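Wiping Down a Dark Worktop Without Losing Your Temper

Kitchen tips from the Vernside household pages
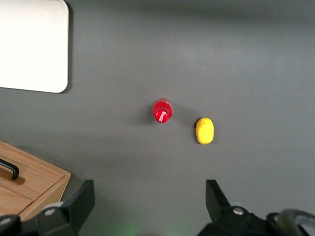
Matte grey with the light on it: what may be a red bottle, something yellow and one pale corner.

Whoever first sold the world on dark matte surfaces had clearly never eaten toast. A pale worktop will hide flour, salt and most of your failings. A dark one keeps a record. We put ours in when we moved to Drakodari Road, and after 30 months of living with it I have a few habits to pass on.

Get the light behind the mess. Stand so the window throws its glare across the top, then bend down until you feel silly. Smears that don't exist from above will show up like snail trails. Do this before guests arrive, or never do it at all and live happily.

Clear to the corners. Small things in the middle are easy to move, so they get moved. It's the big flat stuff at the edges that stays put for weeks, with a line of crumbs tucked along one side. Lift trays and boards right off. Sliding them only gives the crumbs a lift to somewhere new.

Go easy on the soap. One small squirt in a bowl of warm water does the whole kitchen. More than that dries to a bloom, and you'll spend the evening polishing off what you put on.

Two cloths, one damp and one dry. Wipe in long strokes from back to front, then follow with the dry one before the water has time to leave its rings. Circles feel thorough but mostly leave circles.

Keep spray polish away from it. I tried one on an 8 inch patch by the kettle, and that patch is now shinier than the rest and will be until one of us dies.

Mind the bottoms of bottles. Oil and sauce run down the outside and leave a neat ring underneath -- give the base a wipe before you put it back.

A pack of 8 cotton cloths has lasted us well. Wash them hot and skip the fabric softener, as it makes them push water about to no purpose.

Next month: limescale, and the tap I no longer speak to.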